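Packing the Mouse

The workshop Maritza Ríos and Dayana Tamayo share sells small computer accessories in plain boxes, and the two of them got tired of packing those boxes by hand. That is how the project they call Mamitz began. It is a robot arm with a two-finger gripper, a small camera at the wrist, and a program that has been rewritten more often than either of them likes to admit.

"I thought the arm would be the hard part," Ríos says. "We had the arm moving the first evening. Then we asked it to pick up a cable."

A cable is a bad thing to give a robot. A mouse has one shape and keeps it. A cable has a different shape every time it is put down, and the plug goes wherever it wants. Ríos, who used to repair sewing machines, had expected to write down a list of positions and have the arm visit them in turn. She had the list done in November. It worked for the mouse and the box. For the cable it worked when the cable happened to be where the list said it was.

The first fix was mechanical. They replaced the flat rubber tips that had come with the gripper, which let the loops slide out sideways, with a pad that has more texture. Tamayo tested pads by closing the fingers on a bundle, raising the arm and giving the table a kick. She kept a notebook of the results. The pad now in use held through 27 kicks before she stopped and declared it good enough.

The second fix was to stop leaving the cable to chance. Each one is now coiled and tied before it gets to the arm. Tying takes a person a few seconds, and Tamayo says she doesn't mind doing it, though she would like to hand that over too at some point.
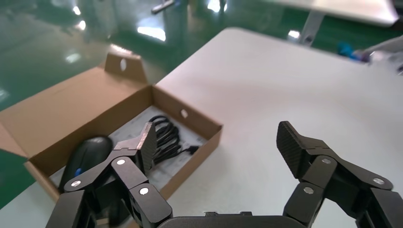
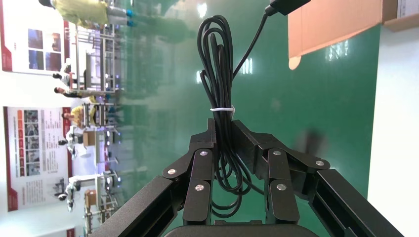 The program that runs the job is called Skasik, after a word Tamayo's nephew made up. It looks through the wrist camera, finds the thing it has been told to find, and works out which way the fingers should face. For a bundle of loops, the fingers want to come in across the narrow part. If they come in along its length they catch one or two loops and leave the rest behind.

Skasik learned this from practice runs. One of the two women would drive the arm with a hand controller while the program recorded the camera view and the finger positions. They recorded 346 of these runs the first time and trained on all of them. The arm then did something neither of them had done on purpose: it paused over the box each time before going down. Ríos went back through the recordings and found the pause in her own driving. She had been stopping there to check her angle.

They threw out the worst runs, drove new ones without the pause, and ended up with 676. Training takes most of a night on the one computer they have that is suited to it, and they start it before they go home.

"You come in with your coffee and find out what you taught it," Tamayo says.

Glare was another problem. Overhead lights bounce off any shiny surface, and the bright patches move through the camera's view as the arm turns. An early version of the program sometimes took a reflection for an edge and reached for it. Ríos tried a cloth over the table, but the cloth bunched up under the fingers. In the end they recorded extra runs with the lights in different combinations, including one set done late in the evening with half of them off. The reaching stopped after that, for the most part.

The money has been modest. The arm was bought used from a packaging company named Arango that was closing one of its lines, and it came without a manual. The gripper was new. The table, like most of the furniture, was there already. The largest single cost was a replacement for a wrist cable that Ríos pinched in a joint during the first month, and she has since wrapped every wire that passes near a joint in braided sleeve.

People who rent bench space nearby have started to ask whether the arm could do their packing as well. One of them makes a small bicycle light called the Puvix, and the women spent an afternoon trying it. The light went in fine. The strap that comes with it did not, and they are back to the question of how to hold something that won't keep its shape.

For now the arm packs for one part of the day while one of them stays within reach of the stop button. Its best stretch so far is nine boxes in a row with no help. On the tenth it set the cable down with the plug hanging over the side, and Tamayo tucked it in with a finger and closed the lid.

Ríos wants to work on the lid next. It has a tab and a fold, and the cardboard springs back if it isn't pressed in two places. She has a drawing of a small foot that would hold one side down while the gripper does the other, and she plans to print it as soon as the shop's printer is free.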